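Paper folding

Paper folding is the craft of giving a sheet of paper a new shape by creasing it, usually with no cutting and no glue. Most people first meet it as children, with a hat or a boat made from whatever was lying on the kitchen table, and a good many of them come back to it years later and find their fingers still remember a little of it.

Folders speak of a ridge as a "mountain" and a dip as a "valley," and nearly every model, however grand, is built up from those two. 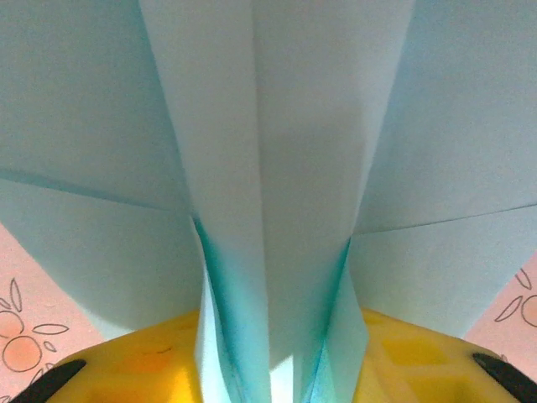 Page last changed: 9 Jun 2018

Folds and flaps

A tall central panel with a broad flap on either side is a pleasant thing to study, as light blue paper shows its creases kindly, one face bright and the next a shade darker. Panels that taper call for patience, and it helps to press each crease lightly at first, then go over it again with a fingernail once the edges agree with each other.

Choosing a sheet

Plain paper in a single soft color is a friendly choice for beginners, and a large sheet is easier on the hands than a small one. The Holtmont handbook, much loved among home folders, suggests practicing one base 50 times before moving on to another (few people manage it, but the advice is kindly meant!). Work on a flat, firm surface, with plenty of room to turn the sheet as you go. 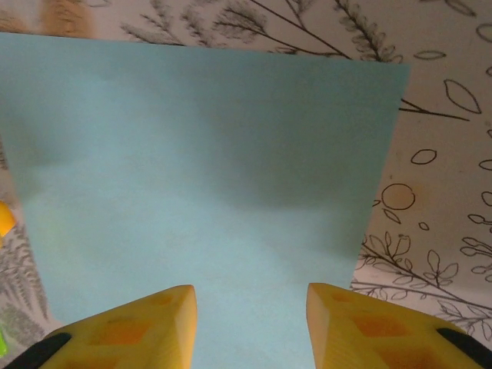

Ailsa Morrison takes a different view of large sheets, writing that they sag in the middle and tempt the learner to hurry the long creases, and that she would start anyone on a middling size and let them work up from there.

See also: Paper boats; Pleating; Bookbinding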